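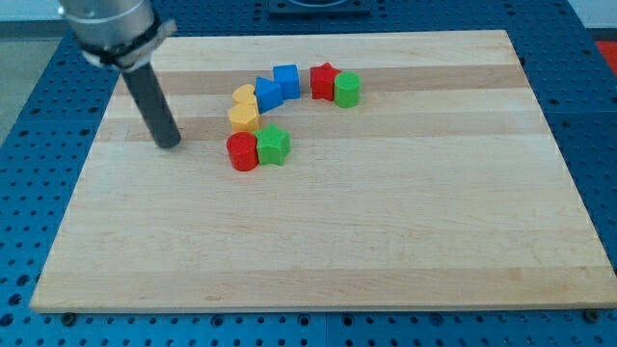

Colored shape blocks on the maple board, set on the blue perforated table.

Block sets: sorting and storage

The Skalico block sets have been relabeled and moved to the lower shelf. Each color is represented by more than one shape, so please sort by color first and then by shape. Stars and hearts chip at the points and should go in the top layer of the tray – cylinders and cubes can take the weight underneath.

The butcher-block board stays on the perforated table between sessions. Wipe it along the grain with a damp cloth and dry it the same day. Light scratches can be taken out with 400 grit paper; deeper ones should be reported to Hawi Tufa, who keeps the repair log.

Replacement blocks are ordered through Bistero in August. Send missing shapes to Liya Kumsa by e-mail, giving the color, the shape and the set label.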